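# Pavarlow landing room – April report to the Bunard fund

Prepared by Nives Serra

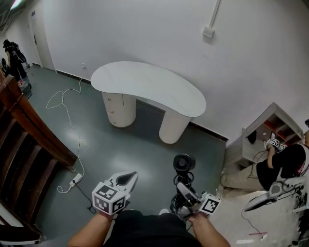
*The upstairs landing in April: kidney-shaped desk, fan, and cables awaiting a better life.*

You asked last time for fewer adjectives and more furniture. The desk is in. It stands on the polished floor near the white wall, at an angle that Ubaldo Marchetti calls provisional and I call diagonal. It came from Clelora, who delivered it in 2 parts and charged us for one staircase, although they complained about several.

We had budgeted for something rectangular. The kidney shape was going cheap as a showroom return, and it leaves more walking space by the banister than the plan we sent you in the winter. It has a smooth marble-like top, fluted pedestals and a stack of drawers on one side only, with small gold knobs. The other pedestal is purely for holding the desk up. Visitors have already tried to open it.

**Spending.** The desk cost £112 less than the line you approved. I would like to move £30 of that to cable covers and a floor clip or two, and keep the rest for the chair. Please say yes by email so that I have it in writing.

**Electrics.** The outlet is low on the wall and the desk is not where the outlet would like it to be. For now a long white cable wanders over the floor to its adapter, and the black pedestal fan has gathered a nest of its own. Tidying all this is the first job on next month's list. The conduit and wall plate stay as they are – Ubaldo looked into moving them and came back with a quote I have chosen not to attach.

**Stairs and railing.** Nothing done to the dark wood, nothing planned. It was the one item on the survey with no comment beside it.

**Still outstanding**

- Final position of the desk. Ubaldo wants it square to the wall; I want to get past it with a tray.
- A chair. Chornovol offered us up to 8, all identical and all too tall. We need one.
- A lamp for the desk, so that evening bookings can read what they are signing.
- Felt pads for under the pedestals, before anyone settles the argument about angles by pushing.

The room opens for bookings once the cables are off the floor. I'll send the chair receipt with the next report, along with Ubaldo's drawing of the desk in its other position, which he has asked me to say is to scale.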